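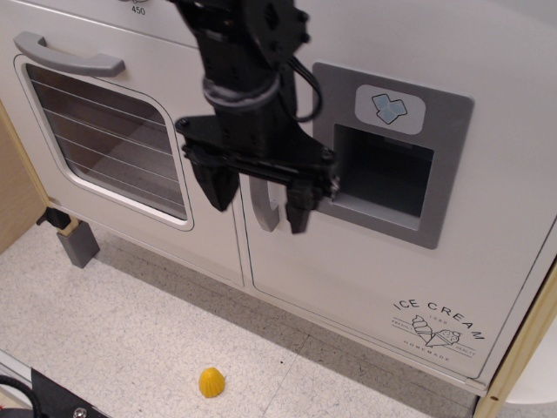
Why do so many recreational cricketers stop playing between the ages of 16 and the early twenties?

Mostly because Saturday cricket asks for a whole day at just the age when exams, part-time jobs and moving away begin to eat into the week, and clubs have been slow to offer anything shorter.

4.2 Reasons given for leaving

Of the 614 former junior members who returned our form, the largest group told us that they had never really decided to give the game up at all. They missed a few matches in June, felt a bit awkward about ringing the captain, and by the following spring had simply not paid their subscription. We found this rather touching, and it came up again and again in the longer comments (some of which ran to several pages, for which we are very grateful!). It also fits with what the club secretaries at Fastcombe and Kerkex described to us, namely that a player is usually gone well before anybody notices.

Length of play was the complaint mentioned most often by those still in full-time education. Travel came next, particularly in the Kerkex league, where an away fixture can mean leaving home at ten in the morning and getting back after dark in September. Cost was mentioned less than we had expected, although we would be wary of making too much of this, as both leagues keep their junior fees low and we did not ask about kit separately.

The three clubs that ran a midweek evening side kept noticeably more of their older teenagers than their neighbours did. We cannot say that the evening cricket was the cause, and it may well be that a club with enough willing people to run an extra side is a friendlier place to begin with. Figure 3 sets out the share of players retained at each club over the three seasons, with the evening sides marked separately, and the figures for second elevens are taken up in section 4.3.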